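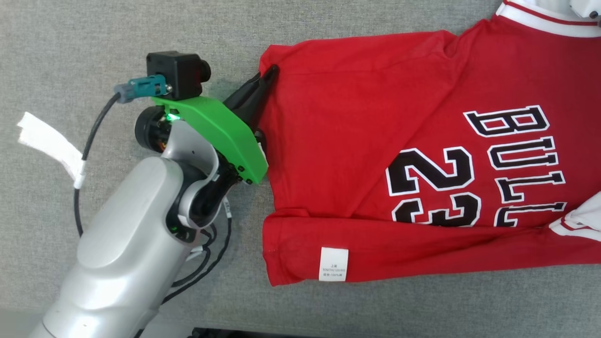

Als ich bei Mekum anfing, dachte ich, ich würde programmieren. In der Anzeige stand was von Robotik, ich hatte ein halbes Informatikstudium und eine ganze Menge Miete zu zahlen, und dann saß ich am ersten Morgen vor zwei Griffen und sollte Wäsche zusammenlegen. Mit den Armen von jemand anderem sozusagen.

»Du machst es vor, er macht es nach«, sagte Tadhg Sheehan, mein Schichtleiter. »Wie bei einem Kind.«

»Hast du Kinder?«

»Nein.«

Na gut. Das Ziel waren 60 saubere Durchgänge am Tag, und sauber hieß: kein Zögern, kein Nachfassen, kein Fluchen (das Fluchen zeichnete keiner auf, aber Tadhg meinte, man sähe es in den Bewegungen). In der ersten Woche hatte ich Geschirrtücher. Geschirrtücher sind brav, die haben vier Ecken und bleiben liegen. In der zweiten Woche kam die Kiste mit den Oberteilen, und da fing das Elend an.

Das rote Trikot hasste ich sofort. Basketball, die 23, dicke schwarze Buchstaben mit weißem Rand. Man packt es oben am Rand, zieht, und unten schiebt sich der Saum zusammen, als hätte er noch was vor. Man lässt los, streicht glatt, und schon liegt wieder eine Falte über den Zahlen. Mit meinen eigenen Händen hätte ich dafür fünf Sekunden gebraucht! Mit den Griffen brauchte ich am Anfang zwei Minuten, und hinterher war mein Nacken so hart, dass ich beim Abbiegen mit dem Fahrrad nicht mehr über die Schulter gucken konnte.

Am Platz neben mir saß Kipchumba Gachanja. Der hatte vorher acht Jahre lang bei Purari Hemden gebügelt, in der großen Reinigung am Hafen, und er schaffte seine 60 vor dem Mittagessen. Ich habe ihn irgendwann gefragt, wie er das macht.

»Du ziehst«, sagte er.

»Natürlich ziehe ich. Das muss doch glatt werden.«

»Du ziehst, bevor du weißt, wo der Stoff hinwill. Fass an und warte kurz.«

Ich fand das esoterisch und habe es trotzdem probiert. Den Finger an die obere Ecke, zu, und dann ein kleines bisschen anheben, nur so viel, dass sich der Stoff spannt. Warten. Erst dann rüber. Beim ersten Mal ging es schief, beim zweiten auch, und beim dritten lag das Ding da wie im Laden. Ich habe so laut gejubelt, dass Tadhg aus dem Büro kam.

Ab da lief es. Ich gewöhnte mir dieses Warten richtig an, eine halbe Sekunde vielleicht, bei jedem Griff. Zu Hause beim Handtuchfalten auch, und einmal an der Supermarktkasse mit der Tüte, bis die Frau hinter mir gehüstelt hat.

Im April hatten wir genug beisammen, und das Modell wurde trainiert. Es hieß Hallow, fragt mich nicht, die Namen kamen von oben. Am Nachmittag standen wir alle um den Tisch, meine Griffe hingen in der Halterung, und Tadhg warf das rote Trikot auf den grauen Stoff, absichtlich schlampig. Dann drückte er auf Start.

Der Arm fuhr los. Er suchte sich den linken oberen Rand, genau da, wo ich auch immer hingegangen war, und schloss den Greifer. Dann blieb er stehen.

»Hängt er?«, fragte Tadhg.

»Nein«, sagte ich.

Ein kleines Anheben. Der Stoff spannte sich. Und dann ging er rüber, ganz ruhig, und legte die Kante ab.

Mir wurde richtig komisch im Bauch. Das war ja meine halbe Sekunde! Na ja – eigentlich Kipchumbas. Ich habe zu ihm rübergeschaut, und er hatte die Arme verschränkt und nickte ein bisschen, so wie man einem Lehrling zunickt, der endlich das Bügeleisen richtig herum hält.

»Von wem hast du das eigentlich?«, habe ich ihn später am Fahrradständer gefragt. »Das mit dem Warten.«

Er musste überlegen. »Von der alten Ó Briain. Die hat bei uns die Mangel gemacht. Mir hat sie immer auf die Finger gehauen, wenn ich zu früh gezogen hab.«

»Und die?«

»Von ihrer Mutter, glaube ich.«

Er schloss sein Rad auf und fuhr los, und ich stand noch eine Weile mit dem Schlüssel in der Hand herum. Drinnen brannte Licht. Tadhg ließ Hallow noch 100 Durchgänge machen, über Nacht, und durchs Fenster sah ich, wie der Arm nach dem Trikot griff und wartete.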